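The mayor, the ferry and the promise that went missing

I moved to Nornholm for the quiet, which will tell you how much I knew about island politics. Within a month of unpacking I'd been asked three times which side I was on about the ferry, once by the man fitting my boiler (he was against, and he took longer over the job when I said I was undecided).

So let me get you up to speed. Nornholm has 3,067 people on the electoral roll, one secondary school, one bridge that everybody agrees is too narrow, and a ferry that used to run to the mainland six times a day. It now runs twice. And the person who stood on the harbour wall two years ago, in the rain, with a loudhailer, and said "not one sailing will be lost while I am mayor" is Vibeke Hafþórsson, who is still mayor.

I wasn't there for the loudhailer, but I've watched the video more often than is healthy. She's good! She's properly good. She has a big laugh and she remembers the names of people's dogs, and when she says a thing you want to go and stand next to her while she says it. I'd have voted for her. I probably would have put the poster up in the window as well.

Then in May the council published its transport budget, and there on page whatever it was, in a table with very small print, were the two sailings. The morning one at ten to seven and the evening one at half past five. Everything in between had gone. There was no announcement and no leaflet. My neighbour found out by standing on the quay with a suitcase.

What came next is the part that got people so cross, and I include myself. The mayor said it was the operator. The operator, Kirkegaard, put out a statement saying it ran the timetable it was paid to run, thank you very much. The mayor said it was the last lot, who had signed a terrible contract. The last lot (there are two of them left and they mostly play bowls) said the contract had a clause allowing it to be renegotiated, and had she read it? The mayor said it was the price of fuel. Then it was the regional assembly. Then, in an interview on the local radio that I listened to with my mouth open, it was us, for not using the midday boat enough.

Well, I used the midday boat. I used it every week, sometimes with a bicycle.

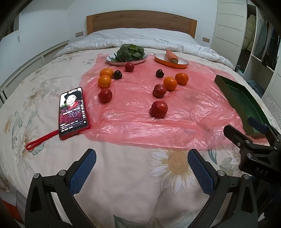 I rang the mayor's office to ask for an interview and was told she was very busy with the festival. I rang again and was told she was very busy with the marina. The marina deserves a paragraph of its own, so have one.

The Kolel marina is going up on the south side of the harbour, where the fish sheds used to be. It's being built by a firm called Comametti, and it'll have berths for visiting yachts, a restaurant, and a thing the plans call a "welcome pavilion". The council is lending the project money. How much money depends on who you ask and how you add it up, and I've given up trying to get two people to agree. But it came out of the same capital fund that was supposed to pay for the ferry's new engine, and you can see why people who have lost their way of getting to a hospital appointment aren't thrilled about a pavilion.

Liette Dhillon certainly isn't. She's the one opposition councillor who has made a real noise about all this, and she agreed to meet me at half past eight in the morning in the café by the slipway -- the only hour she had free, she said, and she ate two fried eggs while telling me about it. She started the petition. It has 1,174 signatures, on paper, in a box file, and she carries the box file around with her because she doesn't trust the filing at the town hall.

"I don't mind a politician changing her mind," she told me. "Costs go up, fine. Come and tell us. Stand on the same wall with the same loudhailer and say you got it wrong. I'd have shaken her hand."

I asked her whether she'd have kept all the sailings herself, and she went quiet for a bit and buttered some toast. No, she said in the end. Probably four. She would have kept four and put the fares up in the summer for visitors. I thought that was a brave thing to say to somebody with a notebook, considering what's painted on the side of her van.

And that's really what has stuck with me. I'd gone in expecting one side wanting a ferry and another side not wanting one, and what I found was a lot of people who could have lived with bad news if it had been delivered to their faces. The woman in the chemist's said the same. So did the boiler man, when he came back about the thermostat. He voted for Hafþórsson twice and isn't going to do it again, and he was sad about it, the way you're sad about a pub shutting.

To be fair to her (and I'm trying, I really am) the contract was a mess. I've read it now, all of it, over a couple of very long evenings. Kirkegaard gets paid the same whether the boat is full or empty, the fuel clause is barmy, and whoever agreed to it should have been kept away from pens. She did inherit that. She also had it on her desk for a year and a half before she touched it, and the letter asking to renegotiate went out after the deadline for asking. I've seen the letter. It has her signature at the bottom, with a little flourish under it.

There was a public meeting in the school hall at seven in the evening, and I got there late and had to stand by the climbing bars. The mayor came, I'll give her that. She spoke for a long time about the challenges facing island communities. Somebody's grandad asked when the midday boat was coming back. She said that was a question for the operator. He said he'd asked the operator and they'd told him it was a question for her, and there was a groan from the whole hall, a tired sort of noise, with the chairs creaking along with it.

She looked rattled, I thought, just for a second. Then she thanked him for his passion and took a question about bins.

The petition goes before the full council next month. Under the rules they have to debate it, though they don't have to do anything afterwards, and Dhillon thinks she's two votes short. She's working on a councillor from the north end whose daughter commutes, and on another who has gone very vague and keeps missing her calls. I'll be in the public gallery with a flask. If you want to come, get there early, as it only has the one bench -- and if you're coming from the mainland you'll need the ten to six home the night before, or whatever they're calling it by then, because the timetable on the quay has been changed again and the new one doesn't match the website.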